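Setting up a small white table

2020-12-16

The smallest piece of furniture I own has taken up more of my time this winter than anything else in the place. It is a plain white table, and it holds a few things: something to keep papers in, something green, something to write on. I have changed it around enough times now that I have opinions, so I am writing them down before I forget which of them came from experience and which I made up.

The organizer came first

I started with a clear one, a Halov, bought in July when I was replacing a stack of cardboard magazine files. It was fine. It also showed every crumb and every bent corner, and against a white wall it more or less disappeared, so I kept putting things down in front of it. The pink acrylic kind does a better job. You can still see through it, which matters if you are the sort of person who forgets whatever is out of sight, but it has enough color to tell you where it starts and stops.

A few things I would check before buying one:

The edges. Run a finger along them if you are in a store. My Halov had one edge that caught on sweaters.

The shelf height. Notebooks should slide in flat. Measure the tallest pile you plan to keep, then leave room for your hand.

Open shelves or drawers. I went with drawers once, from Gimau, and never opened the bottom one after the first week. Open shelves get dusty but they get used.

Acrylic scratches. A dry paper towel will do it. I use a damp microfiber cloth and dish soap, nothing with alcohol in it, and I let it air dry.

What I keep in front of it has changed more often than the box has. For a while it was a pen cup, then hand cream, then nothing. Small white things look all right against pink. Dark things look like they were left there by mistake.

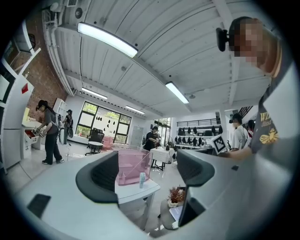
A second surface for the plant

If there is room, put a low round side table near the main one. I resisted this for a long time on the grounds that two tables means two tables to dust. But a plant with spiky, reddish-brown leaves wants some space, and on a low table you look down into it, which is the best angle for that type. Up on a desk you mostly see the pot.

Mine sits on an Estora tray that I cut down a felt pad for, so the pot doesn't leave a ring. The tray was $3 at a closing sale. I have since seen them for much more than that and I would not pay it.

The low table is also where loose paper ends up. I used to fight this. Now I allow one sheet or one notebook on it, and when there is a second one I know it is time to file something.

The flowering one

On the main table I prefer a plant with flowers, and yellow or orange is the color I keep going back to. With a white tabletop, a white pot and a pink box, the yellow is the only warm thing there and it doesn't need to be large. A small pot is enough. I put it toward the far end, next to the organizer, so the whole near side stays open for working.

I tried it the other way, plant in front and box behind, and knocked the pot over reaching for a pen. Soil in a keyboard is a bad afternoon. Since then the rule at my table has been that anything holding dirt or water goes past arm's length.

The white pots come from Backlund, the small size. They mark easily at the rim from hard water. Vinegar takes it off. I wipe them when I water, or I say I do.

Notebooks

One notebook out, the rest away. I fill a notebook of 200 pages in a little over a year, and before that I had four of them going at once and could not find anything in any of them. Now the current one lives on the organizer shelf where I can see the cover, and the full ones go in a drawer in another room.

I like a plain white cover. Some people want leather, or a pattern, and that is fine, but on a shelf that is already pink the plain one is easier to look at. It does get grubby. I think of that as a fair record of use.

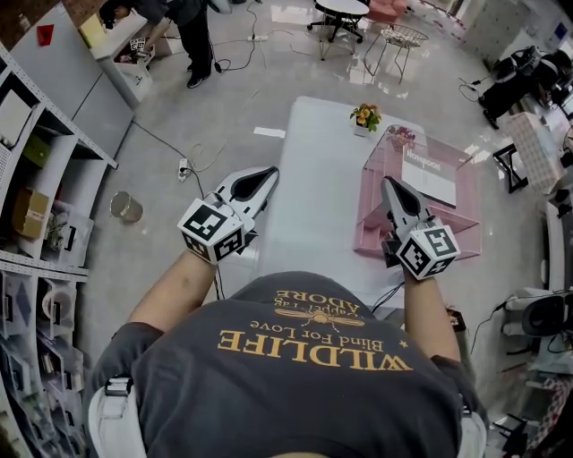 The other half of keeping a table clear is the floor near it, and I was slow to learn this. Everything I moved off the tabletop went down by my feet -- chargers, a cup, the power strip, whatever card or receipt had been sitting there. The table looked good and the floor looked terrible, and on a shiny tile floor you see all of it twice.

Power strips are the hard part. Mine was in the middle of the walkway for months because that was as far as the cord reached. I bought a longer one and ran it along the wall, and the cables now come up behind the back leg of the table. Hook-and-loop ties every foot or so keep them together. I tried adhesive clips first and they let go after two weeks, so I don't recommend them on tile.

I also pick up cups now at the end of the day. A metal cup on its side will roll under anything, and I once went most of a month one cup short before I moved the sofa.

It takes me 40 minutes to take the whole table apart, wash the box, wipe the pots and put it back. I do that every other month. In between I just clear it at night, which takes no time at all if the papers have been behaving -- if they haven't, I put them on the round table and deal with them in the morning.

I am still undecided about a lamp. There is an outlet for one, and the overhead light throws a shadow right where I write, but a lamp base would take up the spot where my elbow goes. I may try the clamp kind after the holidays. If I do, I'll post the measurements, along with the depth of the organizer, which two people have asked for and which I keep forgetting to write down.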